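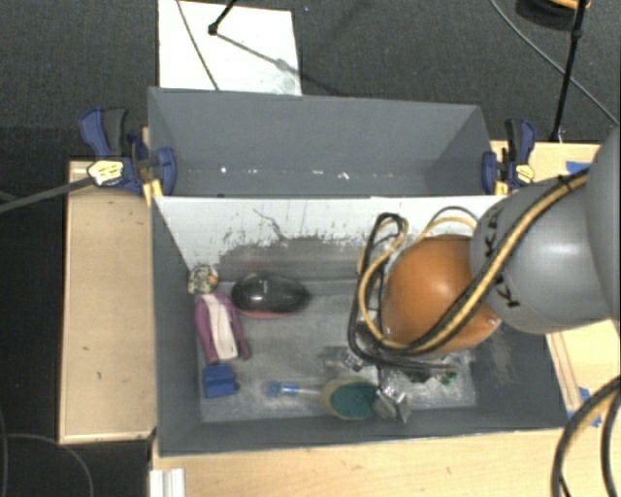

June, 6:40 a.m., kitchen

Slept badly and woke up thinking about sourdough, a sentence I would have mocked two years ago. The starter sits on top of the fridge with a rubber band around the jar to show how far it has risen. Overnight it rose to the band, considered its options, and went back down. I know the feeling.

I fed it anyway. Rye this time, the coarse stuff from the mill shop in Bemley, where the flour comes in paper sacks and the woman at the register looks at you as if you've come to return something. I bought 10 pounds in April on the theory that a person with 10 pounds of rye flour becomes a baker by default. So far I have become a person who moves a sack of flour to get at the cereal.

Noon

The dough is in the big bowl, under a dish towel. The book says it should be "lively but relaxed." I have read that page so many times it falls open there on its own, and I still couldn't tell you what it means. Mine is clammy and seems to hold a grudge. I did the stretching and folding every half hour, as told, and between folds I cleaned out the drawer with the batteries in it. Threw away a warranty card for a Lindemann toaster I don't remember owning. Kept a key that fits nothing. It has survived three moves by now and I respect it.

The downstairs neighbor has started on the trumpet again. Same four bars, same wrong note in the third, and I have come to depend on it. When the right note finally arrives I'll probably walk into a wall.

3:15

Shaped the loaf. Most of it went into the basket and some of it went up my sleeve. I had read that you should use wet hands, then I read that you should use floured hands, and in the moment I went with both, so for a while I was wearing a pair of paste gloves and the phone was ringing. It was the dentist's office in Wosta wanting to move my cleaning. I agreed to a time by pressing the screen with my elbow. I have no idea what time.

While the loaf sat I looked up what a real bread oven costs. A small one is 900 dollars. A nice one is 4,000, and it comes with a stone floor and a door that looks like it belongs on a submarine. I closed the tab, then opened it again to see if they did delivery. They do.

7:30 p.m.

Bread is out. It spread sideways in the pot and then thought better of it, so the shape is somewhere between a loaf and a hat. Good color on top, though. The bottom is a little dark – fine, the bottom is black – but a bread knife takes care of that, and I've eaten worse in restaurants with cloth napkins.

You're meant to wait an hour before cutting. I waited as long as it took to find the butter. Gummy in the middle, sour enough to make one eye close, and I had three slices standing at the counter with the window open and the trumpet going.

Must write down: less water, hotter pot, stop buying things in Bemley. Also the Vurarer library books are due, including the bread one, and there's dough on the cover. I've tried a damp cloth. Tomorrow I'll try a thumbnail, and after that I suppose I'll be paying for the book.

Put the rest of the loaf in a paper bag. Fed the starter again before bed. Moved the rubber band down an inch, so it has something it can reach.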